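The Well at Javum

The district office sent Thitima Meesuk to Javum in June to find out why the water committee had stopped sending in its forms. She took the early bus to Tivine and waited there for a truck going up the valley. The driver let her sit in front. He talked about his brother's knees for the whole ride, and at the turnoff he would not take her money.

The village chief was Pichit Kongkaew. He met her at the school, where the benches had been pushed into rows for a public meeting. He was polite and he had a folder ready.

"They are all in here," he said. "Every form. We just didn't send them."

"Why not?"

"You'll hear it tonight."

She read through the folder while the children swept. The forms were filled in correctly. Each one gave the depth of the water, the hours the pump had run, and the names of the households that had paid. The last page was a letter to the district, never signed, asking for 900 meters of pipe. Somebody had crossed out the number and then written it in again beside the line.
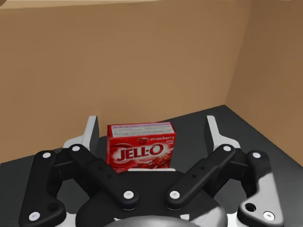

By seven the room was full. Pichit opened the meeting by thanking the people who had come down from Grorov on foot. He thanked the teacher for the use of the room, and then he thanked Thitima for making the trip, and a few heads turned to look at her shoes.

Pornthip Srisuk stood up before he had finished. She was a broad woman with a baby tied to her back, and she spoke to Thitima directly.

"The form has a box for households that pay and a box for households that don't," she said. "Grorov is in the second box. Do you know what happens to a village in the second box?"

Thitima did know. After three reports in a row the village lost its share of the maintenance money.

"Grorov doesn't pay because the pipe doesn't reach Grorov," Pornthip said. "They carry it. We told the district that. Your office said to fill in the form."

"There's a page for comments," Thitima said.

"We used the page for comments."

A man by the window laughed and stopped. Pichit asked whether anyone from Grorov wished to speak. For a while no one did. Then an old man named Kittipong Klinhom got up, holding the bench in front of him. He said that his wife had carried water up that path since before the pump, and that he had carried it since her hip went bad. He said he didn't mind paying for water. He wanted to know if he could pay less for the part he carried himself.

He sat down. Pichit wrote something in the folder.

"So we stopped," he said to Thitima. "We had sent two. The next one would have been the third. We voted on it in this room and Javum agreed to hold back its own forms too, so that Grorov wouldn't be the only one missing."

"You could lose your own share that way."

"Yes."

She had been told to collect the forms. That was the whole instruction, and her supervisor had repeated it on the phone while she was waiting in Tivine. If she carried the folder back, the third report would be entered the next morning by a clerk who had never been past the river.

She asked if she could see the letter about the pipe again. Pichit passed it over.

"Who wrote this?"

"Pornthip did. I was supposed to sign it."

"Why didn't you?"

He rubbed his jaw. "If I sign and they say no, then it has been answered."

Pornthip made a noise in her throat. The baby woke up and she swayed from foot to foot until it was quiet.

Thitima got out her pen and laid it on the table next to the letter. She told them she could take one document back with her and log it as received, with the date and her own name, and that a logged letter had to go before the full council. She said she could not promise how they would vote. The forms she would leave where they were, and she would write that they had not been ready.

"Is that true?" Kittipong asked.

"I'll say I didn't collect them."

Pichit read the letter through from the top, moving his lips. He changed one word. When he had signed it he turned it around and pushed it across to Pornthip, and she signed under him, and then the people from Grorov came up along the side of the room to put their names on it. The line moved slowly. Some of them wanted to read it first.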